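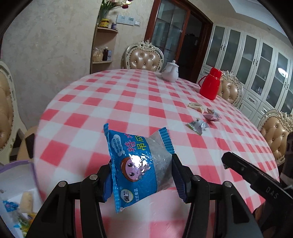
2018-12-16

Hello Parveen,

You asked for the second report before the break and you very nearly didn't get it, because I've spent the past fortnight arguing over the word "dropped". More on that further down. The short version is that the draft code of practice for hand-held gripper work in homes is at version 4, the Duggan group have read it, and I'm much happier with it than I was in October (when, you'll remember, I was moaning to you on the phone from a car park in Irnport).

## Where the money has gone

Mostly on people's time, as planned. We're under on travel and over on printing, as everybody wanted paper copies to scribble on and then posted them back to me in envelopes with the wrong stamps. I'll send the sheet separately. The only thing I need you to approve is moving 252 pounds from travel to printing, and if you could do that before you go on leave I'd be very grateful!

## What's in version 4

The code still has 3 parts: the home, the person holding the gripper, and the record. The order matters to me. Ornance had it the other way round in their notes, with the record first and the household tucked into an appendix, and I dug my heels in a bit. If you're working at somebody's dining table you're a guest there, whatever you've got in your hands.

Part one is the most settled. It covers asking permission (in writing, from every adult who lives there), what has to be put out of sight before we start, and leaving the place as it was. I've added a paragraph on labels. We had always thought of private things as letters, photos, bank cards and so on, but medicine boxes and delivery labels carry just as much, and they sit on shelves at the back of a room where you stop noticing them. The rule now says the lead person walks round the whole room and looks at it from the height of the gripper, sitting down if that's where the work will be done. It takes a few minutes and people grumble about it. I grumbled about it.

Part two is where I've had the most letters. Snack packets turned out to be the thing everyone has an opinion on! They're light and shiny, they crumple, and two packets from the same box can behave quite differently once one of them is open. The draft used to say "grip the item securely", and Imo wrote back asking what on earth that meant for a bag of seeds. Fair question. We now say:

- Close the fingers until the item stops slipping, then stop closing.
- Hold for a slow count before moving off.
- If the wrapper starts to split, put it down and mark the attempt as spoiled.
- Don't use your free hand to help unless the task sheet says you may.
- Empty wrappers count as items and are logged as "empty", never as rubbish.

That last one caused a proper row. Duggan wanted empties left out altogether. My view is that tidying up is most of what people will want done for them, so empties are half the point, and a wrapper sitting on a tablecloth is a harder thing to pick up cleanly than a full packet. We kept it in. They've asked for their objection to be noted in the covering letter and I've said yes.
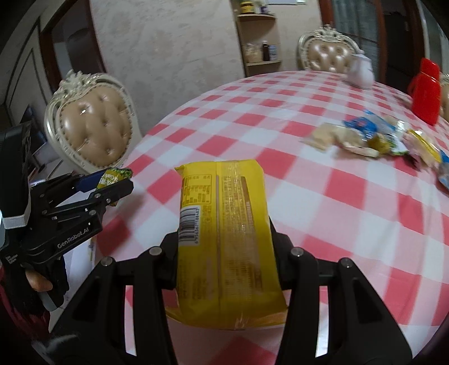
The other big piece of part two is two people working at the same table. Version 3 hardly mentioned it, which was silly of me. Once there are two grippers over one cloth you need to settle who goes first, what happens if both reach for the same packet, and how close is too close. I tried writing a fixed distance and it was hopeless, every table is a different size and people's arms are too. So we've gone for a speaking rule. You say what you're about to pick up, the other person says "yes", and then you go. If you both talk at once, you both wait. It feels daft for the first ten minutes and then you stop hearing yourself do it.

There's also a line about hands now. Cover or no cover, long sleeves pushed up or not, rings off, nothing dangling from the wrist. I'd left sleeves out completely and it was Imo who spotted it. Their note on this is very good and I've pinched most of it with their blessing.

Part three, the record, is the shortest and the one I'm least proud of. This is where "dropped" comes in. If a packet slides out of the fingers from a finger's width up and lands standing, has it been dropped? Ornance say yes, always. Duggan say only if it leaves the table. I had four different wordings on the go at one point and hated all of them. At the moment the code says an item is dropped if it leaves the fingers when the person holding it didn't mean it to, wherever it lands. That relies on the person being truthful, and I can live with that. We ask them straight after each attempt, before they've had time to think up a kinder version.

We also now require failed attempts to be kept. Some people had been quietly deleting theirs out of embarrassment, bless them. The wording is blunt on purpose: keep everything, mark it plainly, let somebody else decide later what's useful.

## What's gone less well

The training sheet is late. I'd promised you a one-page version that a new person could read standing up, and what I've got is three pages and a bit. I keep cutting it and then someone asks a sensible question and it grows again. I'll have another go in the new year, probably by handing it to somebody who has never seen a gripper and crossing out whatever they skip.

I also underestimated how long the permission forms would take. Our first one was written in such stiff language that one household in Irnport thought they were agreeing to sell us the table. We've rewritten it in plain words and it now fits on one side of paper. It still needs translating, and I haven't got a firm price for that yet.

And the glare question is still open. Shiny wrappers under a ceiling light can wash out the very bit of printing you'd want to read. Ornance would like a rule about switching lights off. I'm against it so far (people live with their lights on), but I've agreed to a comparison, 50 attempts with the room as it is and the same again with the lights dimmed, and we'll see what we get.

## Next

Comments on version 4 close at the end of January. I'll pull them together, and I'd like to bring you the list of disagreements as it stands, unpolished, so you can tell me which ones you think matter. Duggan have offered us their meeting room for a reading day, which would mean going through the whole thing aloud, line by line, with biscuits.

Could you let me know two things when you get a moment? Whether the printing money is all right, and whether your lot want to be named on the front page or only in the thanks at the back. The printer needs the second one sooner than the first.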